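Notes for week 2 — the Flumico gripper, built at your own bench

Right, so last time we got the frame printed and I promised we'd get to the fingers. I build mine in the shared workshop at Brera, but a kitchen table does fine (mine has seen worse).

**Fingers and pads**

- Fit the pivot screws finger-tight first, then work the linkage open and shut 40 times before you nip them up. Boring, I know, but it beds everything in!
- Glue the pads on last. Mine came off twice in February and both times I'd rushed the glue.
- The whole tool should come in under 900 g. My first Skelano version was 325 g lighter and far too bendy, so don't chase the number.

**Picking things up**

Have a go on real clutter — boxes, lids, hair clips, whatever you've got. Glossy tops are a good challenge too, as they bounce the light right back at the camera. 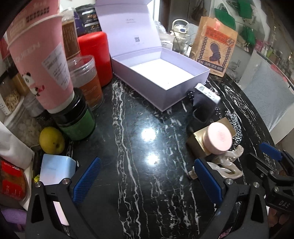
*Blue pads either side of a busy black tabletop, with the lavender box at the back.*

For next time, bring your gripper and one awkward object. We'll start on the Amrani wrist joint, so you'll want your small screwdriver as well.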